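What a Town Should Ask of a Robot That Shops

The open day at Mutwood in November drew 315 visitors, many of whom had never stood in the same room as a working robot. I attended on behalf of our residents' association and stayed from mid-morning until the doors closed at four. The organizers at Cavska are to be commended for holding the event at all. Most firms in this field show the public a finished video. Cavska opened its training room, set out its model produce market and let people watch the work at its ordinary pace.

That pace is slow. Visitors who expected a machine that fills a cart while its owner waits by the door will have been disappointed, and I heard several say so in the corridor. I believe they were disappointed in the wrong thing. The task on show, named Carna in the program, is to take an item of produce from a display and place it in a shopping basket. A child can do this, and for that reason it is easy to misjudge. Vegetables differ in size and firmness, they lie across one another, and a basket offers little room for a hand to turn.

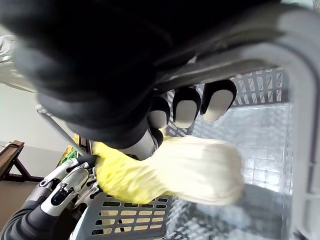
Why did the demonstration use model vegetables?
Real produce bruises and wilts over a day of handling, and the engineers want the same items to be available for every attempt.

The answer is reasonable as far as it goes. Ms. Damilola Akande, who led the morning session, was candid that a model cabbage forgives a grip that would spoil a real one. She told us that the team had recorded 1,728 attempts since the room was set up, and that failed attempts were kept along with the good ones. I would ask that this practice be made a condition of any public trial. A record containing only successes is of little use to a town that must decide whether to admit such machines to its shops.

The question of safety was raised more than once. Mr. Ikechukwu Edet asked what would happen if a shopper reached for the same item as the robot. He was told that the machine would be stopped by its operator, and that an operator would be present at all times. I accept that answer for a demonstration. I do not accept it for a grocery store on a Monday evening, when the aisles are full and the staff are few. Before any trial begins, the firm should state in writing how the machine behaves with no operator beside it.
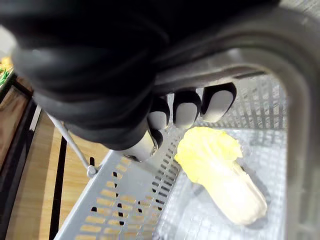 Robot hand above a basket holding a toy napa cabbage, Mutwood open day.

There is also the matter of who is served. The strongest case for this work was made from the floor, by Mrs. Ayodele Amadi, who has limited use of her hands and depends on a neighbor for her weekly shopping. She did not ask for speed. She asked whether she would be able to choose her own vegetables. It was the best question of the day, and the panel had no full reply to it. A service that brings a customer any cabbage is a delivery service, and we already have those. 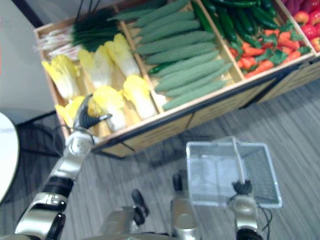

Choice requires that the customer be able to see what is on offer and direct the machine to one item over another. I would encourage Cavska to put this ahead of any increase in speed. I would also encourage the town to say plainly that it wants it, while the design can still be changed.

Cost was treated too lightly. The handout prepared by Mr. Olanrewaju Ajayi proposes a trial of 200 hours at the Briggs store, spread over 5 weeks, and says nothing of who will pay for the floor space or for the operator's time. Shoppers should not find the expense added to the price of their groceries. If public money is sought, the results should be published in a form that residents can read without an engineering degree.

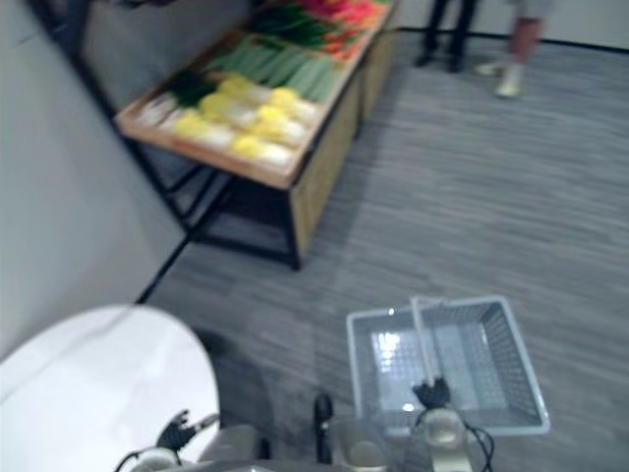

Some of my colleagues hold that the association should oppose the trial outright, chiefly out of concern for store employees. Their concern deserves respect. Mr. Kelechi Nwosu, who has stocked shelves at Briggs for many years, spoke to it directly in the afternoon. He said that he would be glad of help with lifting and reaching, and that he would not be glad to learn of a change in his hours from a notice on the break room wall. Employees should be consulted before the trial is approved, and their comments should be attached to the application.

My own view is that the trial should proceed on the terms I have set out: a complete record of attempts, a written statement on safety, a commitment to customer choice, a clear account of cost, and prior consultation with staff. Residents who were unable to attend may send their comments to the association's office, where a copy of the handout is available for reading.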